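Hastdale Lending Shed - gallery: the Draler hand gripper kit

Put together in a hurry by Mererid Prosser, January

We've had the Draler on loan from Brundo and promised to put something up before it goes back. So, a gallery page. Proper write-up later, maybe. Gumaro Cervantes did most of the gripping, I did most of the notes. Apologies for the order, it's just how they came off the card.

For anyone who missed the newsletter: the Draler is a hand-held gripper with a camera on it. You hold it, pick things up with it, and the recordings go off to train a robot arm. Brundo sell it as a kit for £287, or you can hire one by the week for £40. Spare pads are extra. Software is called Cuautle and comes with it, no subscription so far as I can see.

What comes in the kit

Gripper, camera mount, one long cable, a bag of screws, two hex keys, spare pads (one pair). Printed sheet of instructions, short, mostly readable. Putting it together took me most of an afternoon with tea breaks. Gumaro says he could do it in an hour. He probably could.

Mind the small screws for the brackets. They all look the same and they arent. The shorter ones go in the top. If one feels tight, stop, you've got a long one.

First goes

Spent the first morning on easy stuff. Sponges, a plastic beaker, balls of wool. Squeeze, lift, move, let go. Your hand learns it quicker than you'd think, though my thumb ached by lunch. The grip is a bit wide for small hands - Brundo do a narrower one, not tried it.

Cuautle wants every take named before it will save. Annoying at first. Very glad of it by the end of the day when we had a great long list to sort through.

Looking down the fingers

The view you get while working. Jaws apart, black foam pads facing each other over the bare wood. Pads are rough and dusty along the edges now, bits of lint stuck all over, and there's a thin grey line where the right one meets its bracket. Brass-coloured bushings in the arms either side, I do like those.
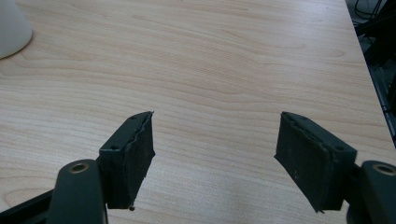
Pads and wear

Brundo reckon up to 1000 grips from a pair. We didn't keep a tally so can't argue either way. What I can say is the foam picks up fluff like nobody's business. A bit of masking tape dabbed over it gets most off. Don't use a wet cloth, the sheet is firm on that and the glue doesn't look like the sort to forgive you.

Changing them is a fiddle. Peel, scrape, wipe, stick, leave overnight. I'd want 3 spare pairs in the drawer if the kit was going out on loan every week. One pair in the box is mean.

Soft things

Tea towels, socks, a woolly hat. Harder than it sounds. Foam grabs cloth nicely but then doesn't want to let go, so you end up doing a little shake. Gumaro has the shake down to an art. Mine looks like I'm trying to get rid of a wasp.

Folding a tea towel one-handed took me a good few tries. Second fold always the bad one.

Hard, thin things

Coins, no. Rulers, yes if you come at them from the side. Teaspoons are fine by the handle, hopeless by the bowl. A playing card flat on a table beat both of us - slide it to the edge and take it from there, works every time.

The cable

My one real grumble. It's long, it's heavy, and it finds your elbow. Clip it to your sleeve with a peg. Brundo say a lighter one is coming with the next batch, no date given.

Would we buy one?

Gumaro says yes. I say hire it first. At the weekly rate you'd know soon enough whether your hand gets on with it, and the makers' evening lot could share the cost between them. Build is solid, the arms move smoothly and nothing came loose on us. Better pads, or more of them, and I'd stop moaning.

Want a go?

It's here in Hastdale till the end of the month. Come by after 6 in the evening and ask for either of us, bring something awkward to pick up. No food please, foam and jam don't mix. If you want the full list of takes, or the screw sizes written out properly, leave a note at the desk and I'll email it over when I get a minnute.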